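Sorting Out the Sink Corner at Maihi

Hello again from the little kitchen at Maihi! It's March, the rental season is creeping up on me, and I've been going through the place one corner at a time (last month was the linen closet, never again).
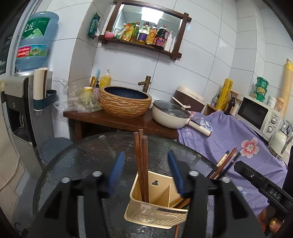
The chopsticks were next on my list, and I'd been putting them off for ages. We've collected so many over the years, mostly from market trips to Petano, and they've lived in a drawer with the rubber bands and the dead batteries ever since. So everything came out onto the round glass table, and I started matching them up by color. Plain reddish-brown ones, dark ones, a black one with a bit of gold pattern that I'd like to keep for guests – they're all going in the cream-yellow holder with the divider down the middle. It says TIANHAO on the front and has a keyhole slot in the back, so it may end up on the wall if I can find the drill.

The basin is still my favorite thing in the whole house. I love that rough, layered tan outside with the dark navy inside, and the bamboo-stalk faucet makes me smile every time I fill a kettle. We looked at 5 plain white ones at Evholm first and I'm so glad we held out!

The cream frying pan with the glass lid has nowhere else to go for now, so it gets to sit by the basin. The soap bottles are staying put at the other end of the counter, and I want a small tray for them, maybe from Tetis next time I drive over.

Next up is the spice shelf. I've already found 3 open bags of star anise, so wish me luck.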